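Journal > Craft and Play > July issue

Search articles... Go

3. Do paper flags on sticks last?

Bensaid claims that a paper flag on a thin stick survives 200 waves. We doubt it. The claim rests on 34 flags, all new, and says nothing of how they were held. A flag left hanging at a tilt (Figure 3) may pull on its paper quite differently from one kept upright. El-Sayed's reply – that tilt hardly matters – cites 20 trials, none of them described. Nor are we told what counts as a tear. Until someone reports that, we would treat the figure of 200 as a guess.

Related articles
Glue or tape? The Urnuvis tests again
Ghizlane El-Sayed: A reply on tilt
Folding card in damp rooms

Figure 3. Yellow-green paper flag at a tilt, with a dark red stick and a blue stick, over a tiled floor.

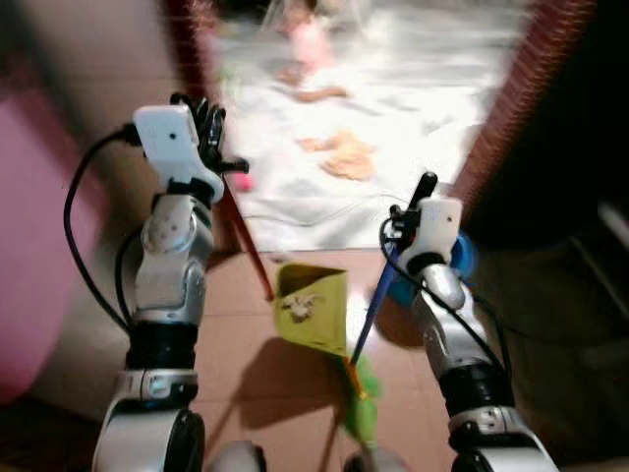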